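# Vonino Door and Passage Test Pack

The Vonino Door and Passage Test Pack is a set of simulated rooms, test procedures and report templates for checking how a two-armed mobile robot behaves near doors, in narrow passages and around ordinary household clutter. It is meant for teams that have to show a safety reviewer what their robot does before it is let into a real building.

The pack is sold by Bitmont and maintained by the Vonino test group under Gemma Ackroyd.

## What you get

- 45 furnished rooms, each with at least one hinged door
- A written procedure for every test, with pass and fail conditions
- A scoring tool that reads the simulator log and fills in the report
- Report templates in plain text and spreadsheet form
- One year of updates

Rooms are supplied as scene files. Robot models aren't included. If you use the Aerts dual-arm base, a ready-made configuration is in the `robots` folder, and most customers have it loading the same day. For any other robot you will need to supply joint limits, link masses and collision shapes yourself. Please use real collision shapes. Simplified boxes around the forearms make the passage tests harder than they should be, and boxes that are too small make the results worthless.

## How the tests are organized

There are 79 tests in four groups.

**Approach.** The robot drives toward a door that is closed, partly open or fully open. The door state isn't given to the robot in advance. It must slow down before it enters the swing area and keep both grippers inside the declared width of the base unless it is about to use the handle.

**Handle and swing.** The robot grips the handle, opens the door and lets go. Force at the handle is logged the whole time. Test limits are set in the site file, and the pack will not start a run if that file is blank.

**Passage.** The robot goes through with its arms stowed, then again with the arms forward. The second case fails more often and we recommend running it early.

**Loss of balance or reference.** The base is tipped, pushed or given a wrong starting angle. We score how long the arms keep moving after the fault is raised, and whether the grippers hold, open or go limp. Any of the three can be acceptable — what matters is that the behavior matches what your own documentation says. 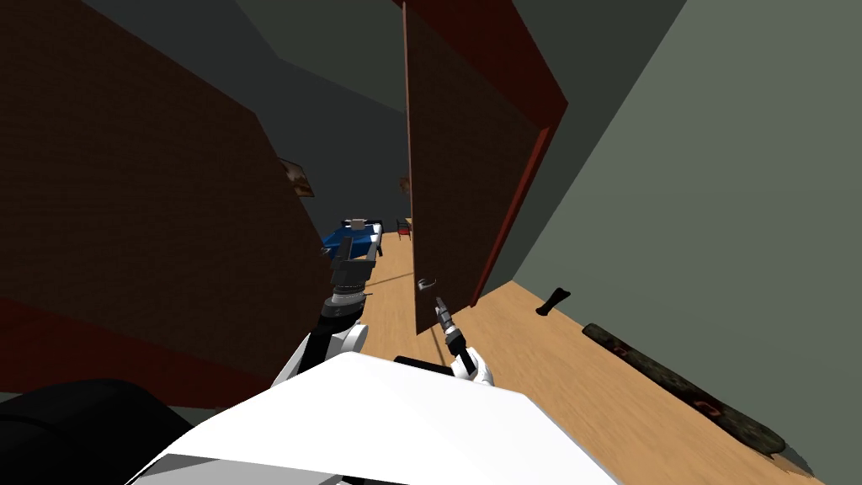 Every room contains loose items and wall-mounted items as well as furniture. They aren't decoration. Contact with any of them is logged with the time, the link that made contact and the peak force. A light touch on a bed frame and a hard hit on a door edge are scored differently, and the table of object classes in Appendix C shows how. You may change the weights, but the changed table has to be attached to the report.

## Good practice

These points are the ones our support desk repeats most.

1. Fix the software version before you start a series. If anything changes in the arm controller, start the series again.
2. Run each test from the full list of starting positions. Picking the easy ones is visible in the report.
3. Keep failed runs. The scoring tool will refuse a folder with missing run numbers.
4. Record the onboard view together with the log. Reviewers ask for it, especially in the tipped-base tests.
5. Have a person other than the developer sign the summary page.
6. Don't tune on the rooms you report on. Rooms marked R are reserved for reporting.

A full series is 2000 runs. A short series of 800 runs is allowed for internal checks and is marked "short" on every page of the output.

## What a pass means

A pass means the robot met the stated limits in the supplied rooms with the supplied configuration. It doesn't certify the machine and doesn't replace a risk assessment at the site. Simulated contact forces depend on the solver and the materials you set, and small differences between simulated and measured force should be expected. We ask customers to repeat at least the handle tests on hardware before they quote any force figure outside their own company.

## Requirements

The pack runs on the Truletti simulator. Plan for 45 minutes to load and check the full room set the first time. Later starts are much quicker. A graphics card is needed if you record the onboard view, and log-only runs work without one.

## Changes in this release

- Door handles now have their own contact class
- Tipped-base tests log gripper opening as well as joint speed
- Floor mats no longer count as fixed obstacles
- Corrected the swing-area width in three of the R rooms
- Appendix C reworded after customer questions in October

Reports made with the previous release remain valid, but the two releases can't be mixed in one series.

## Ordering

Licenses are per site, with no limit on the number of robots. Orders and quotes go through Bitmont. Questions on procedures or scoring should be sent to the Vonino test group, with the run folder attached.

Page last revised 2018-02-25.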